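Stillow Community Help > Surfaces and Furniture > Cleaning and Care

Dull patches on oiled wood table after wiping, is it the cloth or the water?

Posted by rimberg_owner
Wednesday, August 20, 2025

Table is a Rimberg, solid wood, factory oiled, bought in April. It is used as a desk at one end and for meals at the other. I wipe it down once a day with a blue microfiber cloth and plain water. No cleaner of any kind. The water comes from whatever drinking bottle is on the table, a small splash onto the cloth, never poured on the wood.

Over the last few weeks the area I wipe most has gone flat compared with the far end. In low light from the side it reads as a dull patch with a fairly clear boundary. The surface is not sticky and there are no white rings. A drop of water placed on the far end stands up as a bead. On the dull area it spreads and leaves a darker spot that takes several minutes to fade.

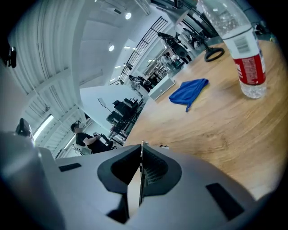
The cloth normally stays on the table between uses, bunched up, so it is always within reach. I have read that microfiber is abrasive and also that it is the only thing that should be used on wood. Both cannot be right. The care leaflet says "clean with a damp cloth" and gives no material and no definition of damp.

What I would like to know:
Is the cloth removing the oil?
Does leaving it on the table make a difference?
Can the patch be re-oiled alone, or does the whole top have to be done?

I have a 492 ml tin of Jõgi hard wax oil left over from a shelf. I don't know whether that is compatible with the factory finish.

3 replies

gransplinter
Member, 749 posts

Your drop test has answered most of this. Water beading means the oil film is intact. Water spreading and darkening the wood means the film is thin or gone in that area. That is wear, and it is normal on an oiled top that gets wiped daily in the same place.

On the cloth: microfiber is a fine split synthetic fiber. It lifts grease very well, including some of the surface oil if the oil is not fully cured. It is a mild abrasive only when it has grit in it or when you press hard. A clean one used lightly will not strip a cured finish in a few weeks. One that has picked up crumbs and dust and is never washed will burnish or scratch, depending on the grit. Wash it without fabric softener, which coats the fibers and then transfers to the wood as a smear.

On leaving it there: a damp cloth in a heap dries slowly underneath. The wood below it is held wet for an hour or more each time. On an oiled surface this raises the grain and dulls the sheen. Compare the place where the cloth usually sits with the place you wipe most. If they overlap, you have found a good part of the problem. Hang it somewhere else.

On damp: wring it until no more water comes out. The wood should be dry to the touch within a minute of wiping. Follow with a dry cloth along the grain. Daily wet wiping is also more than the desk end needs. Dry dusting is enough there.

Spot repair is possible with oil and is the main reason to buy an oiled table. Procedure:

Clear the top and let it dry for 6 hours.
Rub the patch with a gray non-woven pad, along the grain, going a hand's width past the boundary on all sides.
Remove dust with a vacuum and soft brush. Do not use a wet cloth.
Apply a very thin coat of oil with a lint-free cotton rag.
Wait the time on the tin, then wipe off everything that has not soaked in.
Leave overnight. Repeat the drop test. Apply a second coat only if it fails.

Expect the patch to be slightly darker at first. If a boundary still shows after a few weeks, do the full top.

Oil-soaked rags can heat up and ignite on their own. Lay them flat outdoors to dry, or put them in water in a sealed metal can.

lowbench5
New member

just get a coaster for the bottle and use paper towels. I stopped using microfiber on my table and it looks the same as before so I don't think it was the cloth. Mine is lacquered though

tidewrack
Member

Agree with the first reply, with one addition on the oil. Hard wax oil and plain penetrating oil are different products. Hard wax oil over a plain oil finish usually bonds. Plain oil over hard wax oil usually does not soak in and stays tacky. Ask Rimberg which one the factory uses before opening the Jõgi tin, and test on the underside first.

If the tin has been open a while, check for a skin on top. I would not use it if there is one. Sikel sells a maintenance oil in small bottles that I have used for spot work, two coats, 5 hours apart. Sheen match was acceptable on my table and slightly too glossy on a bench.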